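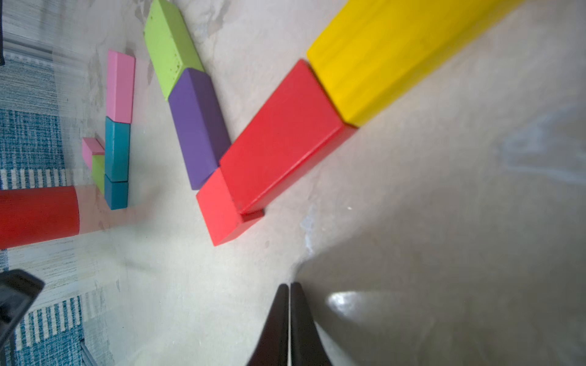
A robot should not grade its own work

By Roya Naseri

Last November our block-sorting arm told us it had done 3,032 picks and missed almost none of them. We believed it for two weeks. Then Nima Rashti sat down with the recordings and found 261 picks in which the fingers closed on air, lifted air, carried it across and set it down. Every one of those was logged as a success.

The fault was simple. The gripper software, a package called Prindine that we did not write, decides it is holding something when the fingers stop moving and the motor current goes up. Fingers that meet each other also stop moving, and the current also goes up. There is a setting for minimum width that is supposed to tell the two cases apart. Somebody had set it to zero while testing thin pieces and it stayed at zero. I was probably the one who did it.

We fixed it in an afternoon. What I want to argue about is the part that took two weeks.

Our lab has had the same discussion since the first arm was bolted down. Farhad Kiani thinks the status signal from the hand is good enough if it is set up correctly, and that checking every pick with a second sensor slows the work and adds one more thing to break. He has a point. The scale we tried under the drop area was off more often than the gripper was. But his position depends on the words "set up correctly," and a bad setup is exactly the case where the signal keeps coming and looks fine. A broken cable stops the run. A wrong threshold lets it go on all night.

I think any machine that picks things up should have its success counted by something other than the hand that did the picking. It can be a cheap camera looking at the place where the block used to be. It can be a person who watches 2 picks out of every hundred. It does not need to be fast, and it does not need to stop the arm. It needs to be able to disagree with the log, and someone has to read it when it does. 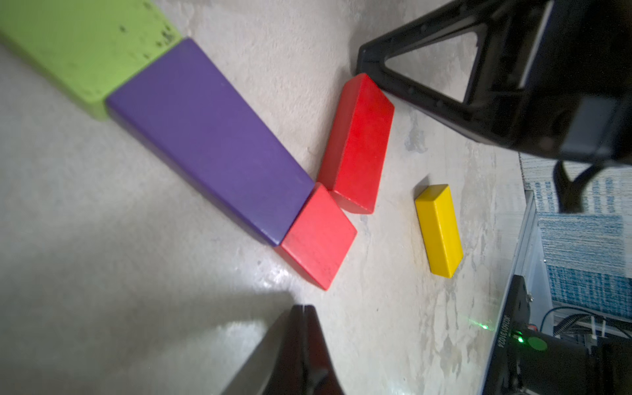
The arm over the blocks, with the green indicator lit at lower right.

People say wooden blocks are a toy problem, and that nobody gets hurt when one is left behind. True enough. But a green light on our bench means power is on and no fault is flagged, and everyone who walks by reads it as "working." I read it that way myself. Golshifteh Vahidi came to us from Tedley, where the arms loaded trays of glass vials, and she told me they had the same mistake there with the opposite sign. The hand reported empty while it was still holding a vial, so the next move went straight down. The arm had no fault to report either. A technician was clearing the tray at the time and got a cut hand.

I bring that up because the habit carries over. If we teach students on blocks that the status line is the truth, they will take that with them to a job with glass in it, or with people standing closer.

There is a cost and I won't pretend otherwise. Since the fix we review a sample by eye, and it takes most of a morning for every 700 picks. Niloufar Moradi does more of it than is fair. She has also caught two other things the log had no column for. One was a block that was dragged instead of lifted. The other was a pick that got hold of the wrong block, the one next to the target, because the two were lying end to end. Both counted as successes in the software. You could argue the second one should, as it did pick up a block - but it was the wrong color and it went in the wrong place.

Farhad and I still disagree about the camera. He would like a startup test that closes the empty hand and refuses to run if the hand claims to be full. I like that test and we have added it. It takes four seconds. It would have caught our zero on the first day, and it would have done nothing about the dragged block.

So I want both. The November numbers are still on the shared drive, with a note at the top of the file saying not to use them.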